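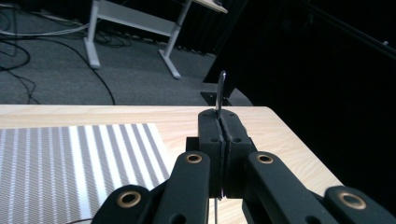 Dear Lorena Escobar, thank you again for bearing with us while the spring figures came together. The Cistumby scam-awareness project has now reached 3158 households, a good way past what we had hoped for by June.

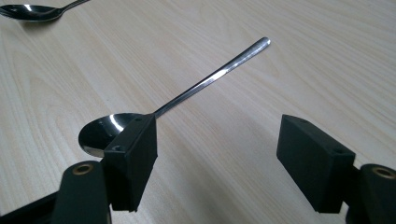
The helpline at Emham took 60 calls, mostly about fake parcel fees and rental deposits.

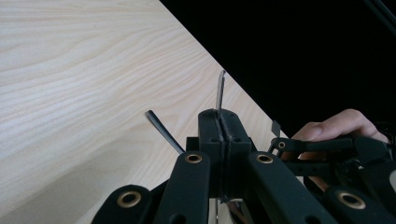
Our evening talks in Nudlow are still the warmest part of the work. People stay on and chat, and a light wooden tabletop is all we need for the leaflets!
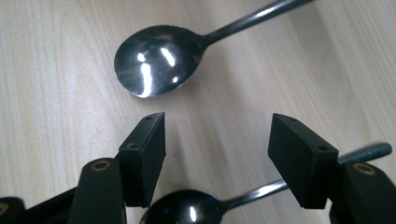
We have $2047 left, and we'd dearly like to put it toward the Buenaventura sessions.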